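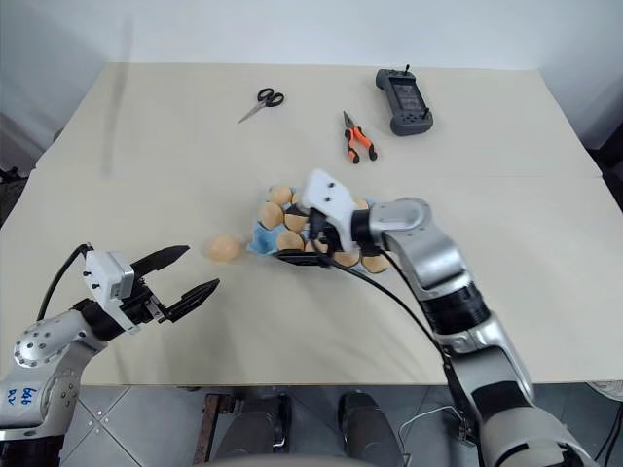 Search this board Enter keywords

Category: Manipulation > End effectors > Comparative trials

Two-finger grippers on the egg carton task: Petasier and Makris pads

m.dunbar, 14 Mar 2024
Colleagues are invited to comment on the trial before the report is issued. The right arm holds the carton by its edge while the left arm attends to the single egg. Each pad set completed 200 attempts. The Makris set recorded nine dropped eggs. The Petasier set recorded fewer drops but marked the carton more often. My recommendation is that Makris be adopted for both arms.

s_briem
I am unable to support the recommendation as it stands. Holding a carton by one edge and picking up a loose egg are separate duties, and the draft scores them together. Please publish the figures for each arm.

GreerLeckie
I agree with Mr Briem on the scoring. I would add that the closing force was set once, at the start, and was the same for both pad sets. The softer pad is bound to suffer from that.

m.dunbar
The force was fixed by the test plan, which members approved. I accept the point about separate figures and will supply them.

e.espinoza
The Lostino logs contain 1,866 grip events, each tagged left or right, so the split can be made without repeating any runs. I do not share the concern about force. A pad which needs its own setting is a cost to the user and should be scored as one.

GreerLeckie
That is a matter of policy and should be stated as such in the report.

k.tennant
Would the Jirkach controller permit a different force on each arm? Our older unit does not.

s_briem
It does, from the second settings page.

Contact the board | Terms of use | Back to top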